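Visit notes, Aubert open day, Ostville
2025-11-20

Got there late, parking at Ostville is a mess, so missed the welcome talk and most of the coffee. Writing this up fast before I forget it all.

Aubert is a book depot and reading room in one building. Used to be a shoe warehouse. 4,000 titles on the open shelves, more in the back that we didnt get to see. Marcelle Masson took our group around, 12 of us, bit of a squeeze between the stacks.

Front room first. Local history, maps, a lot of railroad stuff. Skipped most of it, sorry. Good chairs though. Lamps too yellow for reading small print.

Then the foreign language section, the part I came for. Bigger than I expected. French and Portuguese on one wall, Chinese along the other, and the Chinese side is growing fastest according to Marcelle. 310 new arrivals since May, mostly donated, some bought through Resarel. Catalog is behind. She needs readers who can help with titles, one evening a month, no pay, tea provided.

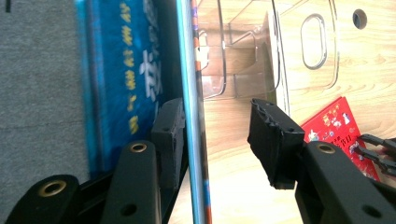
Chinese titles, big blue cover and a thin one standing next to it.

Asked about the thin books, they're always the ones that vanish at our place. Same trouble here. They slide in behind the fat ones and get reported missing. Marcelle's fix is to stand them near the end of the row and check every 10 days. Might try it at Faromby.

Glossy covers another headache, labels peel right off. They've gone over to a slip tucked inside the front, with the shelf number in pencil. Slower to check but it stays put.

Repair bench at the end. Hervé Vasseur showed us how he re-glues a spine, very quick hands, couldn't follow half of it. Got his handout, will scan it for the group. Asked what glue, he said whatever dries clear adn doesn't stink.

No time for the basement. Bus back at four. Worth going again, go early, bring a sweater, the back rooms are freezing.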